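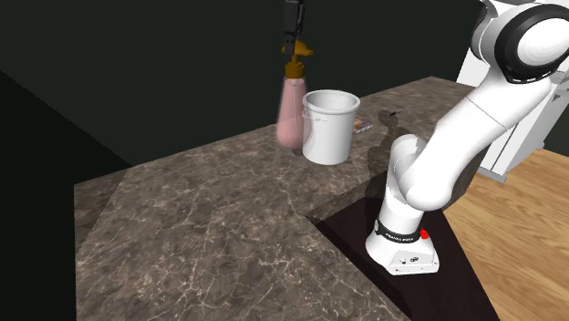
Simulated benchmarks tend to report one success rate per task, and the engineers behind Ollex consider that figure too coarse to be useful. Their method, developed at Tralo and released in March 2024, scores a manipulation policy separately by approach height and by the part of the object nearest the gripper. "A pump bottle is a good test," the lead engineer said. "With the fingers beside the pump head and a bucket right against the bottle, a small lateral error matters. On an open counter the same error costs nothing."

The evaluation covered 539 rollouts across 24 kitchen layouts, with 2 views stored for each: a fixed one of the counter and one from the gripper looking down at the stone.

"We began with the fixed view only," the engineer said. "Depth along the camera axis was poor. From the gripper, the nozzle and collar are large and the clear body is the hard part, with the veins of the counter showing through it."
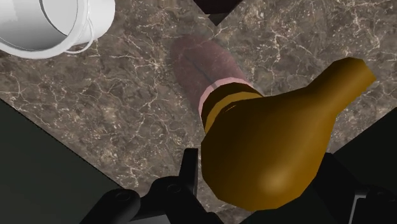
Results and limits

Policies trained on both views had fewer contacts with neighboring objects in 3 of the 4 height bands. The lowest band showed no difference. The engineer attributes this to the coarse collision meshes — Jansen and Darier, the two asset sets used, both simplify curved parts.

"I would not read the lowest band as a finding," the engineer said. "We plan to rerun it in October with finer meshes."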